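Rumcombe Shared Workshop: bin picking build
Progress report to the Flokari small grants fund
12/06/2022

Dear Fumiko,

Sorry this is a bit longer than the January one, but there's more to tell! The arm is up and running on the bench and Sze-wing and I have been in most evenings. We've had 22 sessions since I last wrote, 8 of them spent on cabling alone (I won't bore you with all of it, but the dress pack kept snagging on the wrist and we've rerouted it twice).

Money first. Of the 1,000 you gave us, 29 is left, and that's earmarked for spare tubing. The fingers came out cheaper than I'd feared as Melquiades let us use his offcuts.

Picking itself is coming on. Big chunky things are fine now, and the arm goes in and out of the bin without me hovering over the stop button. Flat things are still a pain, wooden spatulas and marker pens especially, and anything that ends up close to a wall means a very awkward approach. I-hsuan wants to try thinner fingertips and I think she's right.
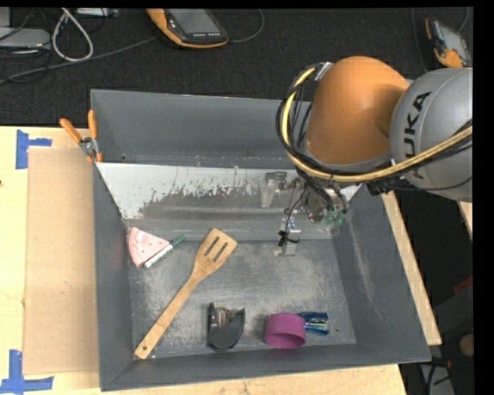
We've also stopped the bin creeping about, so I'm no longer re-teaching positions every time I come in. Such a relief! Next up is the fingertips, then a proper written log of missed picks, which Fiachra has been nagging me for.

One question: could the final report slip by a fortnight? I'd like to get the new tips on before I write it up. Do come and see it if you're passing, we're in most Thursdays after seven.

All the best,
Melquiades's bench neighbours at Rumcombe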